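Tablecloths: keeping them clean, flat and roughly where you put them

January is when the cloths come out of the drawer after Christmas duty and you find out what was spilled on them. Deal with the marks first, before anything goes near hot water.

Tea and coffee: rinse from the back with cold water, then dab on a little washing-up liquid. Dab. Scrubbing gives you a clean patch with a fuzzy halo, and guests will put their plate anywhere but on it.

Candle wax: let it go hard, lift what you can with a blunt knife, then iron the rest into brown paper. Use the old iron if you have one. If you have only one iron, use more brown paper than you think.

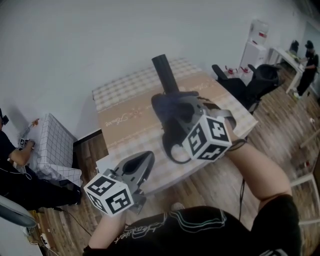
Light beige cloth, tan band of script lettering running lengthwise.

A cloth with a band down the middle is a spirit level for the whole room. Lay it 3 cm out and every visitor will tilt their head. Fold it lengthwise before putting it away, find the middle of the table end, and open it out from there. Lettering makes this worse, as people will also try to read it.

Pale cloths want washing with other pale things. I once trusted a red sock.

For creases, iron while slightly damp, or spread the cloth the night before and mist it with water. I keep an old Nudport spray bottle for this, 400 ml, label long gone.

Slipping on a polished top? Cut a piece of rubbery drawer liner a bit smaller than the table and put it underneath - cheaper than clips, and it doesn't pinch your knees.

Store rolled on a cardboard tube if you have room. I have 9 tubes and no room.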